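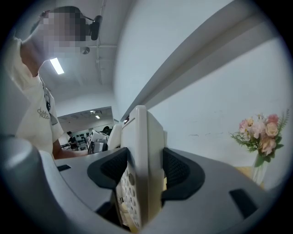
Health monitor flaps on standby load balancer after firmware upgrade

rackrow51
Posted 2021-11-28
We run two Grelaston load balancers as an active/standby pair. After moving both to the current firmware, the standby unit marks pool members down every few minutes, then up again. The active unit shows all members up the whole time. HTTPS monitor, interval 5, timeout 16, 18 members in the pool. Nothing in the server logs. Config sync reports clean.

Log on the standby:
monitor https_app: member 7 down, no response
monitor https_app: member 7 up, down for 20 s

tcp_halfopen
Check the source address. The standby probes from its own non-floating address, so a firewall rule that only permits the floating one will break it.

rackrow51
Both non-floating addresses are permitted. If it were the firewall I would expect members to stay down.

Hegedűs
Not necessarily. A stateful firewall with a short idle timer can do this if the monitor reuses connections. The new firmware turns on keepalive for HTTPS monitors by default. We have a Stollden firewall in the path with a 30-second idle timer and saw the same pattern in February. Set keepalive to off in the monitor profile and retest.

tcp_halfopen
With an interval of 5 the connection never sits idle for 30 seconds. I don't see how that timer applies.

Hegedűs
The interval is per member, but the probes are spread over a connection cache, and one cached connection can go a long time between uses. Run a capture on the standby and look for resets.

gimex_admin
Disagree with turning keepalive off. A full TLS handshake per probe is real CPU on the older Gimex servers. Lower the cache lifetime to 20 instead.

rackrow51
Capture done. The firewall resets the connection on the first probe after a gap, and the monitor does not retry on a new one. Cache lifetime set to 20 on both units – no flaps in the last 51 minutes. I'll leave keepalive on for now and open a ticket about the missing retry.

tcp_halfopen
Post the ticket result if you get one. I still think the retry is the bug and the timer only exposes it.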